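Home & Garden | Food | Travel | Money | Subscribe

The hat problem

Caps are cheap, light and easy to bring home, and hardly any house has a proper place to put them. A look at what works, what ruins a brim and why a clear bin beats a hook.

Most Australian households own more caps than they can name. They come from footy clubs, hardware chains, fun runs and school fetes. They pile up on the newel post, the back seat and the top of the fridge. A coat gets a hanger and shoes get a rack, but a cap gets put down wherever its owner was standing when the sun went in.

Over the winter we tried several ways of storing them, along with the other odds and ends of clothing that tend to travel with them. We started with a hall cupboard in Todlow that had been stuffed to the top shelf. Once everything was out on the floor there were 40 caps, most of them some shade of blue, and a good number that hadn't been worn in years.

Hooks, racks and the back of the door

The usual answer is a row of hooks. Hooks are fine for the two or three caps worn every week. Past that they start to double up, and the cap underneath gets forgotten. A cap hung by its closure also pulls out of shape if another is hung over the top of it.

Over-door racks hold more but they rattle, and on a hollow door they leave marks. The one we bought, a Pevis wire rack with clips, held its caps well enough until somebody shut the door in a hurry. The clips also leave a dent in a soft brim that takes a good steam to get out.

Drawers are better for the caps and worse for the person. Everything is protected from dust and sunlight, but the one you want is always at the back.

The case for the clear bin

A clear plastic bin costs little, wipes clean and shows you what is in it. It can be lifted down from a shelf in one go, taken to a bench and sorted. For a family with children it has another advantage, in that anyone can put a cap away by dropping it in.

The shape of the bin matters more than the brand. A tall, narrow one takes caps nested one in another, brims all facing the same way. A wider one suits softer things that can be folded. We ended up using both kinds, side by side, and sorting on a timber table where the caps could be spread out first.

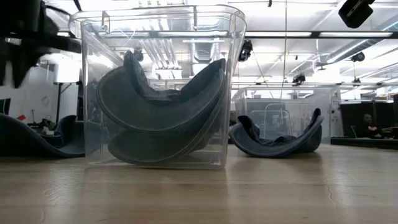
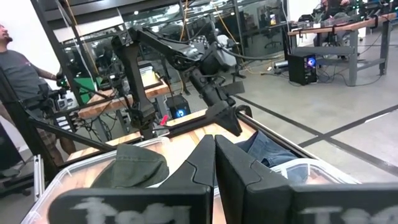 Dark blue caps at the tall bin in the first picture; olive green fabric and blue denim in the bins in the second.

How to nest a cap

Start with the stiffest cap at the bottom. Open the crown with your fist so it holds its shape, then set the next cap into it with the brims lined up. Don't fold the back panel in on itself unless the cap is unstructured. Foam-fronted trucker caps never recover from it.

Stop before the stack reaches the rim of the bin. If the top cap has to be pressed down, the ones below are being pressed as well, and a brim that spends a winter bent against plastic will stay bent.

Curved brims go in with curved brims. Flat ones want a bin of their own or a shelf. Straw and felt don't belong in this system at all and should stay in a hat box with some tissue in the crown.

What to do about denim

Denim is awkward. It is too heavy for the cap bin and too bulky for most drawers. A single pair of jeans can take up the space of four shirts, and it springs open as soon as you let go of it.

Fold jeans in half lengthwise, then in thirds from the hem, and stand them on end in the wider bin. Jackets are better on a hanger, though a child's denim jacket will fold down to a reasonable size if the sleeves go in first. Leave the bin without a lid if the room is dry. Denim that has been put away even slightly damp will smell by the end of the week.

Clean before you store

Sweat is what rots a cap. Before anything goes away for the season, sponge the inside band with warm water and a little wool wash, rinse with a clean cloth and leave it in the shade until it is dry right through. Full sun will fade navy faster than you'd expect – the tops go purple first.

Don't use the dishwasher. The advice has been going around for decades and the heat warps older brims, some of which still have cardboard in them.

What we kept

After the sort, the cupboard went back together with two tall bins for caps and a wide one for everything else. Stackable bins from the Shin range had been on our list, but the lids were sold separately and we didn't need them. A plain open bin from the Prisaritz homewares shop did the same job.

The caps that didn't make the cut went to the op shop in a shopping bag. The fishing hat stayed on its nail by the back door, where it has always been.

More in Home & Garden
Five ways to fold a fitted sheet
Moths: what works on wool
The linen press, shelf by shelf
194 reader tips for a small laundry
Is it worth re-oiling a timber bench?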